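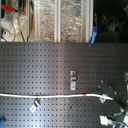 Flokstead Community Workshop
Annual Safety Checklist, with Inspector Comments

Inspected by: Wiebke Lindemann
Date: August 25, 2019
Areas covered: main shop, finishing room, storage loft, yard
Last inspection: July of last year

Ratings: OK = no action. FIX = correct within 30 days. STOP = do not use until corrected and rechecked. N/A = not present at this site.

SECTION A. EXITS AND WALKWAYS

A1. Front exit clear and unlocked during open hours. OK
A2. Rear exit clear on both sides. FIX
Comment: The inside was clear. Outside, two pallets were leaning against the wall next to the door and one had slid partly across the threshold. The door opened about halfway. Pallets go at the far end of the yard by the fence.
A3. Exit signs lit. OK
A4. Emergency lights work on test button. FIX
Comment: Three units tested good. The one over the loft stairs came on dim and went out after a few seconds. Replace the battery. If the new battery does the same thing, replace the unit.
A5. Main aisle at least 36 inches wide. OK
Comment: Tight by the bandsaw when the outfeed stand is left open. Fold it when not in use.
A6. Floor free of cords, hoses and scrap. OK
A7. Loft stairs: treads sound, handrail tight. FIX
Comment: The handrail bracket second from the top is loose. The screws turn without biting. Move the bracket over a stud, don't just put in fatter screws.

SECTION B. FIRE

B1. Extinguishers mounted, charged, tagged. FIX
Comment: All gauges in the green. The tag on the finishing room extinguisher is out of date. The service company was here in July and seems to have missed it, call them back.
B2. Extinguisher access clear. OK
B3. Oily waste can present, lid closes by itself. OK
B4. Oily waste can emptied daily. FIX
Comment: Rags in the can were stiff, so it has been more than a day. The sign-off sheet on the wall has no entries for the past two weeks. Last person out empties the can and signs.
B5. Flammables stored in cabinet. FIX
Comment: Found one quart of lacquer thinner and a part can of Danish oil on the windowsill in the finishing room. Moved both to the cabinet during the visit. Marking it FIX anyway, same comment as last year.
B6. Smoke detectors tested. OK
B7. No smoking signs at yard door and finishing room. OK

SECTION C. ELECTRICAL

C1. Main panel accessible, 36 inches clear in front. OK
C2. Breakers labeled. FIX
Comment: 9, 11 and 14 are labeled "saw", "saw" and "other saw". Label by machine name.
C3. Cords and plugs undamaged. STOP (one item)
Comment: The cord on the small shop vacuum has a split jacket near the plug and you can see the inner insulation. Tagged and taken off the floor. Electrical tape is not a repair.
C4. Extension cords not used as permanent wiring. FIX
Comment: The drill press is still fed from an extension cord run behind the bench. It needs an outlet. Cattaneo quoted this last fall and the quote has expired, so ask for a new one.
C5. GFCI outlets trip and reset. OK
C6. Space heaters. N/A
Comment: None found. Please keep it that way this winter.

SECTION D. MACHINES

D1. Table saw: blade guard and riving knife fitted. OK
Comment: Guard was off when I came in and sitting on the fence rail. It was refitted before the saw was run. The push sticks were both there. One is chewed up at the heel, throw it out and cut a new one.
D2. Bandsaw: upper guard adjusts and locks. OK
D3. Jointer: guard springs back fully. FIX
Comment: Stops about an inch short of the fence. Pitch buildup at the pivot. Clean it first, then look at the spring.
D4. Drill press: chuck key not left in chuck. OK
D5. Bench grinder: tool rests within 1/8 inch of wheel. STOP
Comment: Gap on the left wheel is well over 1/4 inch. Reset the rest and do a ring test on the wheel before anyone uses it. The right side is fine, but the machine is locked out as a whole.
D6. Emergency stops work. OK
D7. Lockout tags and padlock on hand. OK
D8. Dust collection: filter and bags. FIX
Comment: The Zunum collector was full to the top of the lower bag. Motor hours at this visit 1445. The log says the filter is to be shaken out every 100 hours and the last entry is 172 hours back. Catch up, and write it down.

SECTION E. STORAGE AND LADDERS

E1. Lumber rack loaded evenly, nothing sticking out at head height. OK
E2. Loft load limit posted. OK
Comment: Posted at 500 pounds per bay. Bay 3 has boxes of tile in it left from the bathroom job. I didn't weigh them, but tile adds up fast. Bring it down to the ground floor.
E3. Wall panels and hooks secure. OK
Comment: Pulled on each panel by hand, no movement. Heavy tools go low and anything with an edge points to the wall. Hooks with locking clips are better than the plain ones that lift out with the tool.
E4. Ladders: rungs, feet and labels. FIX
Comment: The six-foot Gokmont stepladder is missing one rubber foot. Order the pair. The extension ladder is in good shape.
E5. Sheet goods stored so they can't tip. OK

SECTION F. PROTECTIVE GEAR AND FIRST AID

F1. Safety glasses available at the door. OK
Comment: Plenty on hand, but many are scratched past the point of being useful. People won't wear glasses they can't see through.
F2. Hearing protection available. OK
F3. Dust masks and respirator cartridges in date. FIX
Comment: Masks fine. The cartridges were sitting out of their bags in the open bin, which uses them up. Replace them and keep them sealed.
F4. First aid kit stocked. FIX
Comment: No large bandages, no gauze. Lots of small bandages and four pairs of tweezers.
F5. Eyewash station flushes clean. OK
Comment: Ran rusty for a few seconds and then clear -- run it weekly and it won't do that.
F6. Emergency numbers and street address posted by phone. OK

SUMMARY

STOP items: C3 (shop vacuum cord), D5 (bench grinder). Both need a recheck by me before they go back into use. Do not remove the tags.

FIX items go on the whiteboard in the order listed. Repeat items from last year are B5 and C4. I would do C4 first -- it costs the most and takes the longest to schedule.

Initial and date each item on the office copy when it is done. If an item can't be finished in 30 days, write the reason next to it and call me.

W. Lindemann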